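Is learning cloth folding from hand-held grippers really as good as claimed?

Asked by Nikola Kubiak
Tags: manipulation, imitation learning, cloth, evaluation

I'm trying to decide whether to spend my winter term reproducing the Clevivcombe result, and I'd like a sanity check from people who have done this sort of thing. The claim is that you can train a two-armed robot to pick up and spread clothing using only recordings of people doing it with a gripper in each hand, in ordinary homes, without ever driving the robot itself. They report 264 trials with the robot and a policy trained on 2000 recordings.

What bothers me is the type of recording. A person with a gripper in each hand is still a person. They can see the whole room, they feel the cloth pull, and they can shuffle half a step sideways whenever the fabric is in the way. The lens view gets none of that.

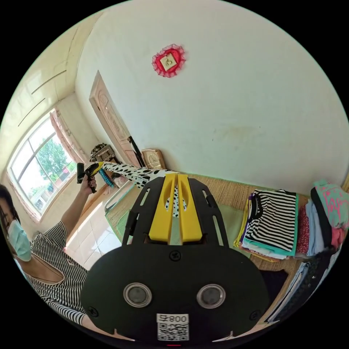 Spotted cloth between two hand-held grippers, seen from one of them.

With the fabric stretched diagonally like this, I can't tell from the view which corner is which, or whether one is being held at all. If I can't label it, why should I believe a policy has learned it? Am I missing something, or is the result leaning on easy garments?

Bartosz Krajewska

You're partly right and partly worrying about the wrong thing. The policy doesn't need to name the corners. It needs to pick a next motion that looks like what a person did from a similar view, and for spreading cloth that can get you quite far. I've trained on this kind of data and was surprised how well it coped with messy backgrounds. Beds, windows, piles of clothes, none of that hurt us much.

Where I share your doubt is the scoring. Read the appendix. A trial counts as a success if the garment ends up "substantially flat", judged by the person running the trial. No second rater. When we scored our own runs that way and then had Kazimiera Kołodziej score them again from video without knowing which policy was which, our favourite method lost most of its lead.

Also check how the trials split by garment. Only 156 of the 264 used items that weren't in training, and the headline number pools everything. I'd want to see those separately before I gave up a term.

If you do go ahead, start small. Seven garments, one room, two raters, and a dumb baseline that just grabs the highest point and lifts. If the baseline gets close, you have your answer and it's probably worth writing up.

Hubert Kaczmarczyk

It works fine, we use it at Kornasik. More data fixes most of this.

Comment from Nikola Kubiak: Works fine on what, though? Towels or shirts? And who scores it?

Comment from Hubert Kaczmarczyk: Towels mostly. Haven't tried many shirts.

Janka Zeman

Adding to Bartosz's answer. The step I'd look at hardest is how they line up the two grippers. Each one has its own view and its own estimate of where it is, and the distance between the hands has to be worked out from those. On a rigid object an error of a centimetre or two is a nuisance. On cloth pulled tight it can be the difference between holding it taut and dropping it.

The paper says recordings with poor tracking were removed, but it doesn't say how many or what they had in common. If the ones thrown out were mainly those where fabric covered the lenses, then the training set has been quietly cleaned of the hard part. I wrote to the authors in October asking for the list and haven't had a reply. That doesn't prove anything, but I wouldn't cite the number as settled.

My advice is to ask for the discarded recordings before you ask for the code.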